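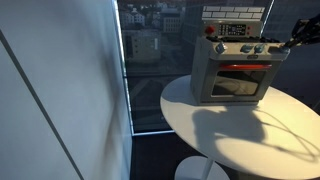

Samira Sfeir wrote:
> Does anyone have the toy stove with the red oven handle? We are
> setting up the play kitchen for the fall and I'd like to know if
> the knobs hold up. Ours from Zeleke lost 3 in one year.

Samira,

We have it at Ditent, on the white oval table by the window. All four silver knobs are still on the front. I wipe the brick backsplash and the oven window with a damp cloth on Fridays' rota, same as the dishes.

The burner grates collect crumbs and play dough. An old toothbrush gets it out. I would put yours on a low table, as the 2 year olds pull on the handle when it sits on the floor.

I paid 40 dollars for ours in October, used.

Hanan Sayegh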